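Formations > Robotique > Projets étudiants > Rapports

Catégorie : Projets de fin d'année / Sécurité des manipulateurs

Rapport d'incident : perte de pince pendant la tâche « lavabo »

Le projet Skoline consiste à faire ranger et essuyer un plan de toilette par un bras Franka Emika. La commande passe par Prito, le planificateur que nous avons écrit au premier semestre. L'incident s'est produit pendant la série de validation, au trentième et quelque essai sur les 92 prévus.

Le bras descendait vers le robinet. À 4 cm du bec, la pince s'est ouverte sans ordre et le bras a continué sa descente. Un doigt a touché une manette, l'arrêt d'urgence a été enclenché à la main. Pas de blessé, un embout de doigt à remplacer.
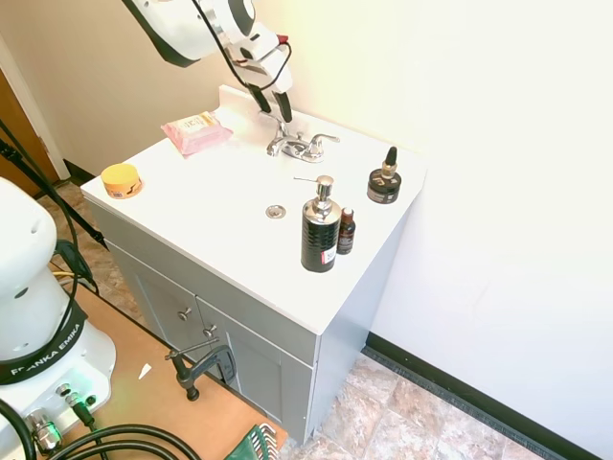 Le bras au-dessus du plan de toilette (commande : Xue, étudiante en troisième année)

Le meuble est fixé par un serre-joint côté robot, ce qui a limité son déplacement au moment du choc. Les flacons et les pots restent sur le plan pendant les essais : le robinet chromé se trouve au fond, au centre, et l'approche se fait par le dessus.

Les journaux montrent une coupure de 600 ms entre Prito et la pince. Notre programme traitait l'absence de réponse comme une position valide égale à zéro, puis envoyait l'ouverture au retour de la liaison. Le bras, lui, n'était pas prévenu et suivait sa trajectoire.

Nous avons reproduit la coupure 36 fois à vide, en débranchant la liaison de la pince. Le défaut est apparu à chaque fois. Après correction, toute perte de message bloque le bras et demande un réarmement manuel. La vitesse d'approche a aussi été réduite près du robinet.

Il reste à trouver l'origine de la coupure. Le connecteur est suspect, mais nous n'avons pas pu le prouver avant la remise du rapport.

juillet 2019

À lire aussi
- Hotitz : retour sur un capteur d'effort mal étalonné
- Prito, notes de version
- Skoline : cahier des charges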